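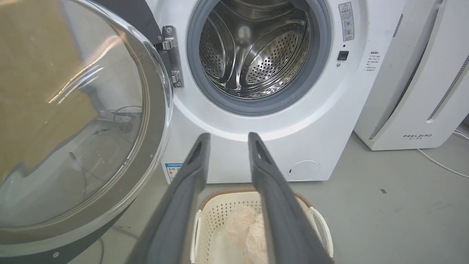

The drum of a front loader, door open.

Tarek Sqalli has been dyeing and washing wool for a living in Loltham for more than 30 years, and he winced when I told him how I treat my sweaters. "Hot water?" he said. "With the towels?" I changed the subject (badly) to my grandmother's cardigan, the one I shrank last September and still can't throw out.

He had it on his lap before I'd finished the story. "It's felted at the cuffs but the body is fine," he said, tugging at the hem. "People give up too early on wool."
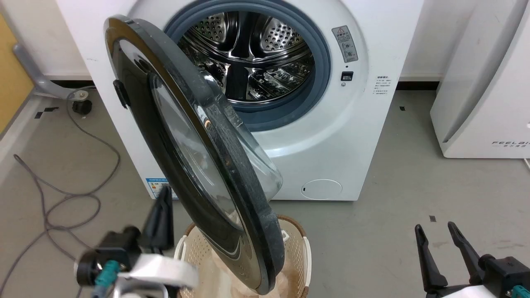 Tarek sells yarn under the name Horobets, and every batch gets a test wash before it goes out to knitters. He does the first ones by hand in a sink, 40 minutes in cool water, no wringing. I figured he'd be against machines completely, but no! A front loader with a steel drum like this one is fine by him, as long as you use the wool cycle and a mesh bag. "And go easy on the spin," he said. "The spin is where I see the most tears."

Then we got onto moths and I lost him for a good half hour. He hates cedar blocks. He freezes everything, even his hats, and he once kept 52 skeins in his sister's freezer while she was away. "She found them behind the peas," he said. "We don't talk about it."

The cardigan is still with him. He wants to try re-knitting the cuffs in a gray he's calling Jeretti.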